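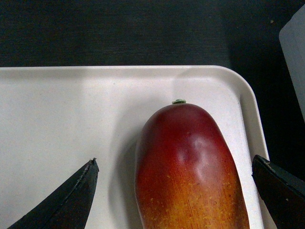
Skin color is a poor basis for grading mangoes, and retail specifications should stop treating it as one. The red blush on a mango is anthocyanin pigment, produced where the fruit was exposed to sunlight on the tree. It records position in the canopy. It says very little about sugar, starch or the condition of the flesh.

The buying sheet used at Patgate still sets a minimum blush area for its top grade and leaves dry matter as an optional field. Growers respond as one would expect. They prune for light, favor red varieties, and pick early, when the blush is already present and the fruit is hard enough to ship. A shopper pays more for a red shoulder and gets a fibrous, sour mango.

Firmness and dry matter are better measures, and both can be checked at the packing line. Jasdale adopted a dry matter floor in October and kept color only as a sorting note for display. In its first audit, covering 1,000 fruit, 39 fell below the floor, and most of those had passed on color under the old sheet.

The objection is that shoppers buy with their eyes. They do, and they were trained to do so by shelf cards that call red fruit ripe. Replacing the cards would be cheap. Print the variety, the pick date and a line on how the fruit should feel near the stem.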